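How to Run a Yearly Review of Your Personal Goals

By Zlata Tkachenko
August 8, 2020

Most people set goals in January and look at them again the next January, if they look at all. I do my review in August. Work is slow, the year is far enough along to have some results in it, and there is still time to change course. You can do yours in any month, but pick one and keep it.

The method below takes two sittings. The first runs 80 minutes and the second can be shorter. I learned most of it in a course at Suwannarat and have changed a few parts since.

What you need

Paper, a pen, your calendar for the past 12 months and your bank statements for the same period. If you kept a journal, bring that too. You also need whatever you wrote down as goals last time. If you never wrote any, skip step 2 this year.

Turn your phone off or leave it in another room. If your calendar is on your phone, print it first or copy out the main entries.

Step 1: List what happened

Go through the calendar month by month and write down what you spent time on. Do not sort it or judge it yet. Trips, projects, visits, illnesses, classes you started, classes you dropped. One line for each.

Then go through the bank statements the same way. Money shows things the calendar leaves out. The first time I did this I found I had spent $875 on a language program and opened it in only two of the months. I would have told you I was studying Spanish that year, and I would have believed it.

Stop when you reach the current month. Most people end up with two or three pages.

Step 2: Compare it to the old goals

Put last year's goals next to the list. Beside each goal write one of these words:

Done
Moving
Stuck
Dropped

"Moving" means there is at least one line on your list that supports it. If you can't point to a line, the goal is stuck, even if you thought about it a lot. "Dropped" is for goals you no longer want. There is nothing wrong with a dropped goal. Charoen Somboon, who taught the course, crossed out nearly half of his own list in front of us and then went on with the lesson.

Be strict here. A goal marked "moving" for the third year in a row should probably be marked "stuck."

Step 3: Look at one ordinary day

Large goals depend on small routines, so the next step is to write out a normal day from waking up to going to bed. Pick yesterday if yesterday was normal. Include the dull parts: making coffee, driving, folding clothes, scrolling, waiting for someone to call back.
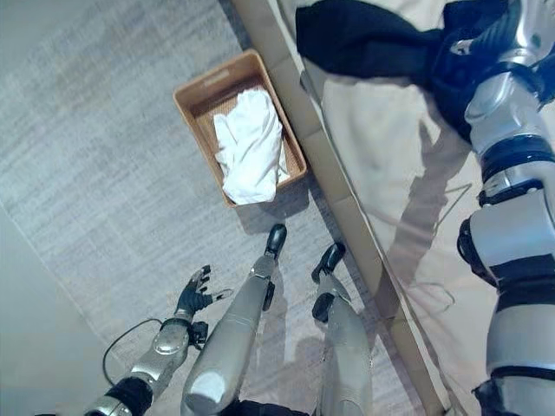
White cloth in a woven basket beside the bed.

Mark each block of time with a plus if it helps one of your goals, a minus if it gets in the way, and nothing if it does neither. Chores usually get nothing, and that's fine. You are looking for the minus blocks, and for blank blocks long enough to hold something else. Twenty minutes is long enough for most things.

My own sheet last year had one clear minus block, between dinner and 9 p.m. I had been blaming the mornings.

Step 4: Take a break

End the first sitting here and put the pages away. Leave at least one night before the second sitting. I leave a week. If something comes to mind in between, write it on a separate sheet and don't reopen the others.

Step 5: Write new goals

Start the second sitting with a clean page. Write down everything you would like to be true a year from now. Aim for 11 items. That number is a little uncomfortable – the first six come easily and the rest take some digging, and I have often ended up choosing one of the late ones.

Now pick two. Put the others in an envelope with the review pages. You aren't giving them up, only leaving them for later.

For each of the two, answer these in writing:

What will I be able to see or count when this is done?
What is the first piece of work, and can I finish it within a week?
Which block from step 3 will I use?
Who will I tell?

If you can't answer the third one, go back to the day sheet. A goal with no place in the day will turn up next year marked "stuck."

Step 6: Tell one person

Choose someone who will ask you about it later. A spouse can work, but a friend or coworker is often better at asking plainly. I trade pages with Lucero Huamán. We talk once a month, and each of us reads the other's goals back word for word before saying how things are going. It keeps us from quietly changing the wording to match what we did.

Set the dates for these talks before you put the pages away.

Common problems

The goal is really someone else's. If you would feel relief when it was canceled, cross it out.

The goal has no end. "Get healthier" can't be marked done. "Walk to work through the end of October" can.

You missed the review month. Do it the next month and go back to your usual one the year after. Chutima Duangkaew from my course skipped a whole year and simply reviewed 24 months in one go. She said the first sitting took twice as long and the second took the same.

The list in step 1 makes you feel bad. This happens to a lot of people on the first try. Finish the list anyway, take the break in step 4, and read it again before you decide what it means.

Keep each year's pages together in one folder, oldest at the back.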